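Hello again, veggie detectives! Last time we talked about roots (carrots, beets, all the stuff that grows down in the dirt). Now I want to tell you something that made me laugh out loud when I first learned it. A cucumber is a fruit. Yep, really!

My friend Lanying Fan grows them up a fence at the Sudbridge garden, and she taught me the trick. A fruit is the part of a plant that holds the seeds. So when you slice something open, go looking for seeds. Found some? Then a plant scientist would call it a fruit, even if you'd never put it in a pie.

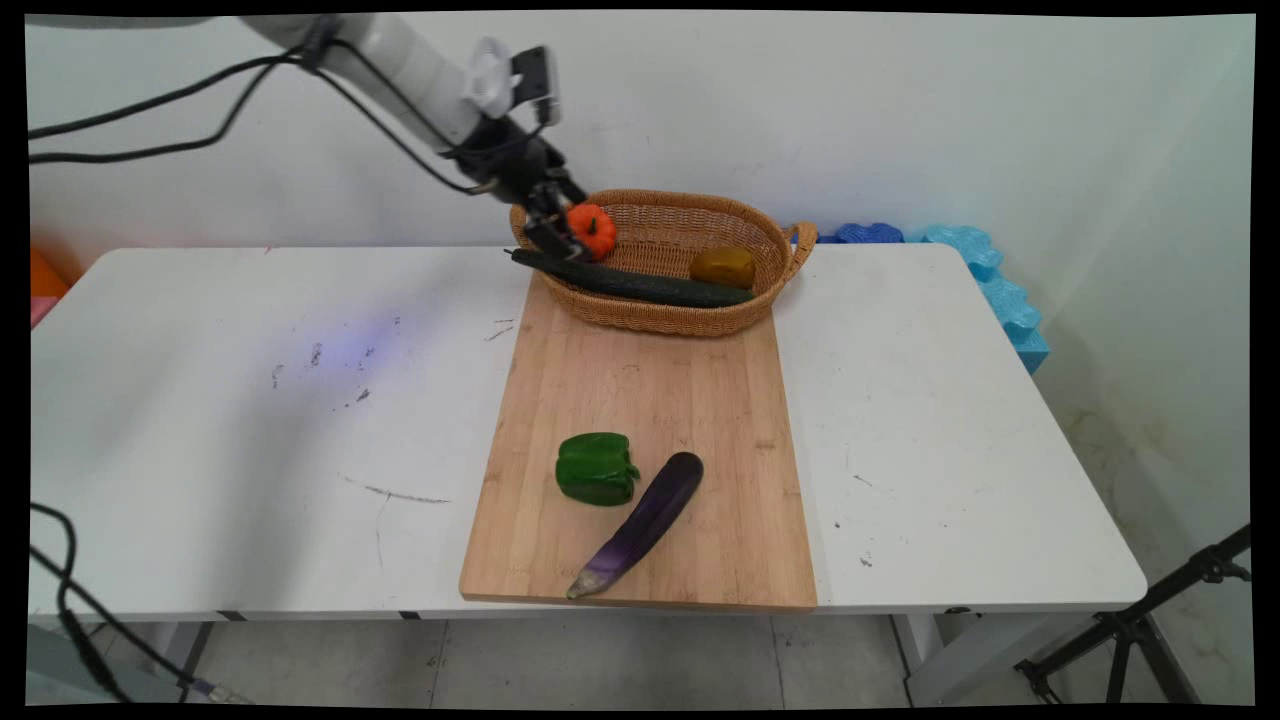 *Reading time: 2 minutes*

Let's start with the big green pepper on the cutting board. If you cut a real pepper in half you'll see it's mostly air in there, with pale little seeds bunched up near the stem. Fruit!

What about the purple eggplant beside it? Its seeds are tiny and soft, and they hide in the spongy white part. Eggplants belong to the same family as tomatoes and potatoes – and peppers too, so those two on the board are cousins. Fruit again!

And the long cucumber lying across the basket? You've probably eaten its seeds in a sandwich without even noticing. Cucumbers are cousins of pumpkins and watermelons, which I think is the best family ever.

So why do we call them vegetables? That's a kitchen word. Cooks sort food by how it tastes and when we eat it, and plant scientists sort it by what job it does for the plant. Both ways are fine! You can say "vegetable" at supper and "fruit" in the garden, and you'll be right both times.

**Try it at home:** Ask a grown-up to cut open a cucumber and a potato for you. Look closely at each one, with a magnifying glass if you have one, and draw what you find. Which one has seeds? (My cucumber drawing came out looking like a very surprised frog, so don't worry about the colours too much.)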